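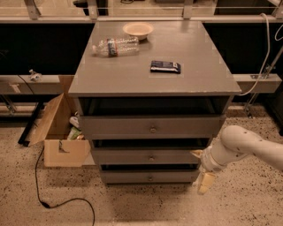

How long should milk paint cure before waxed drawers go back in? Ten days, and longer if the room is damp.

That's the short version for the Larnlow refinishing list. The long version follows, prompted by this:

On 9/29/26, Nazar Pavliuk wrote:
> I gave the dresser two coats of Sikmont gray and put the
> drawers back the next morning. Now the top one won't open.
> The can says "dry in 2 hours." Is the can lying?

Nazar, the can is telling the truth in the way cans do. Dry means your finger comes away clean. Cured means two painted surfaces can be pressed together without getting married. You have a married drawer.

Don't yank the knob. I did that in Jivcombe once and I now own a very nice knob. Take out the drawer below, reach up, and push from behind with the flat of your hand. If it still won't budge, run a thin putty knife along the gap, sides first.

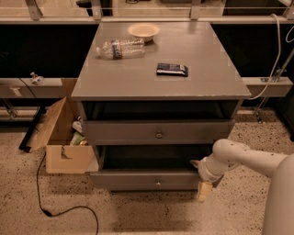
Once it's free, sand the drawer edges back to bare wood. They never needed paint. Old Ostapchuk, whose refinishing pamphlet runs to 102 pages and spends 284 words on drawers, says to paint the face and stop. I ignored him for years and have the sandpaper bills.

Rub a candle stub on the runners while you're in there. Plain white, not the cinnamon kind, unless you want your socks to smell like a gift shop until spring.

If the front edge of the top chips later, dab it and move on. Mine has chipped every year since 2000 and I've started calling it patina when people visit.

Let us know if the drawer gives.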